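HOSP 1402 Dining Room Basics
Handout 2: Casual and Family Table Service
Instructor: Rutilio Barajas
Room 313

Read this before the practical. Bring it with you, because the sorting exercise at the end refers back to it.

Why plastic dishes

Family restaurants, summer camps and pool bars buy plastic dishes for the obvious reason that they don't chip when they hit a tile floor. They stack lower than stoneware and a full tray of them can be carried by one person. The drawbacks are scratching, staining (tomato and turmeric are the worst) and heat. Check the underside before you put any piece in a microwave. If there is no marking, treat it as not safe.

We keep two lines in the cabinet, Plestico and Henao. The Henao plates have a slightly higher rim, so don't mix the two in one stack. The stack will lean.

Cloth first

Lay the cloth before anything else comes to the table. Center it by the fold lines, then check the drop on all four sides. On a square table the drop should match on every side and the corners should hang free. If a corner bunches, lift the whole side and lay it again. Pulling at one corner moves the other three.

Dark cloths hide stains but show crumbs and lint. Pale cloths do the reverse. For bright dishes a single dark color works best — green, navy or brown. Patterned cloths make the table hard to read, and servers miss small items when clearing.

Placing mixed sizes

With a matched set you work from the chair inward. With mixed bowls and plates for sharing, you work from the largest piece outward.

1. Put the largest bowl down first. It does not have to be in the middle, but everyone has to be able to reach it.
2. Medium bowls go next, with a hand's width between them.
3. Plates go where people will eat from them. Wide rims take up more room than you expect, so set plates before you fill in with small bowls.
4. Cups and small bowls go last, in the gaps.

Rims should not touch. Two plates with touching rims will click every time somebody cuts food, and when one is lifted the other slides.

Using color
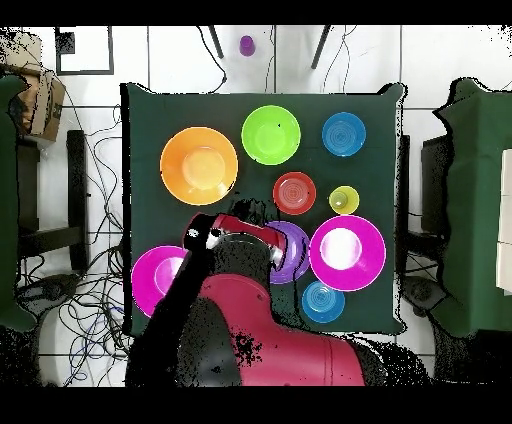 Color can do some of the work on a casual table. One way is to give each food its own color, so the salad is always in the green bowl and the bread in the orange one. Another is to give each guest a color, which suits children. Pick one system and keep to it for the whole meal. Repeats are fine under the first system and cause arguments under the second.

Clearing

Clear small pieces first, then plates, then large bowls. Nest bowls by size and never by color. Scrape at the station, away from guests.

For the practical

Sort the cabinet pieces into bowls, plates and cups. Write down which ones nest and which do not. Keep your sheet — we use it again for Handout 3.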